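Diary > 2026 > Set notes
Print this entry | E-mail this entry

June 26, 2026

They said yes! I got the call while I was standing in line at the pharmacy and I had to step out onto the sidewalk so I wouldn't squeal in front of the whole line. I'm in the second season of Hokness. It's one episode, number four, and I play the harbor master's sister, who shows up with a suitcase and a grudge. I have a whole argument on a staircase. I've wanted a staircase argument my entire life.

I've been a fan of this show since the pilot (I watched the first season twice, then made my mother watch it, then watched her watch it), so walking into the read-through this afternoon was very strange. I know these people's faces better than my cousins'. Leonidas Triantafyllou got up from the table to shake my hand and I called him by his character's name. Out loud! He laughed and said it happens at his dentist's too. He's much quieter than he is on screen, and he reads with a pencil behind his ear and never touches it.

Ragnvald Magnusson is directing my episode. He had us read the kitchen dinner three times, and each time he took a line away from somebody. I lost "You always did that," which I was fond of, but the third pass was so much better that I couldn't sulk. Without it I just have to look at my brother and put the fork down. I practiced with a pen. I'm going to be insufferable about forks until we shoot.

Things I'm allowed to know: my scenes film in August, mostly on the stage, with one night outside on the pier. Things I'm not allowed to know: whether she stays in town. The last two pages of my script are missing and everybody at the table got very interested in their coffee when I asked. I have a theory about the lighthouse money, and I'm writing it down here so that I can prove I had it first. I think the sister has it. I think it's in the suitcase.

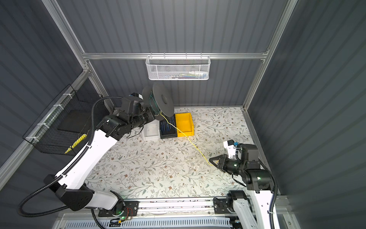 Wardrobe grabbed me after the read for measurements and showed me a green coat that I would honestly rob a bank for. It has huge pockets and a collar I can hide half my face in. They want it a little too big, as if she borrowed it from someone and kept it. I love that so much. I asked who she borrowed it from and we spent ages making up answers, and now I've decided on one and I'm not telling even this diary.

Called Mom from the bus. She wanted to know if I'd be killed. I said I didn't think so, it's a family drama, and she said that didn't stop them last season, which is fair.

I still have to do my shift tomorrow morning, and there are 49 pages to learn (not all mine, but I like to know what everyone else is saying). The dialect coach sent recordings too. I played the first one while I made eggs and talked back to it until the eggs were rubber. The vowels are lovely. "Boat" has practically got a hill in it.

It's past midnight now and I'm going to read the staircase scene one more time, on the actual stairs, very softly so I don't wake the people downstairs.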